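About the Dondthorpe bench
By the Sugawara workshop desk | August
14 shares | 2 comments

Sugawara sets up and services the hand-held grippers used at the Dondthorpe bench. The work there is cloth: shirts, jeans and other everyday laundry, folded on a covered table by an operator with a gripper in each hand. The recordings go to the Kiva project, where they are used to teach arms the same folds.

Grippers are serviced as a pair and never split. Each pair is stripped after 3000 closes. The jaws come off first, then the pads, then the pivot pin. Pads worn unevenly are replaced on both units - a new pad against an old one lets thin hems slip at the corner. Reassembly takes 9 minutes if the pin is clean.
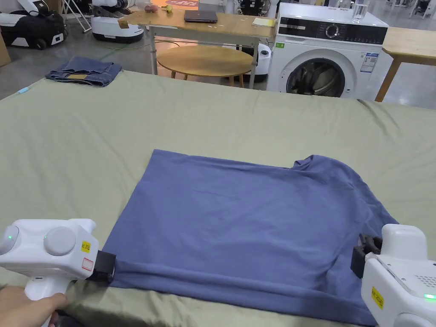 Before a pair goes back into use it has to pass three checks. The jaws must close square on a single layer of cotton. They must hold a doubled hem through a full lift. The status lights must stay green while the handle is turned through its normal range. A pair that fails any check twice goes back to the Didumitz shop, where the jaw housings are made.

The table cover is part of the setup. It is pulled flat at the start of each shift and changed when it pills, as loose fibers collect in the jaws and shorten pad life. Operators log every cover change on the same sheet as the gripper service.

Service slots at Dondthorpe open at 9 - pairs left after that are handled the next working day.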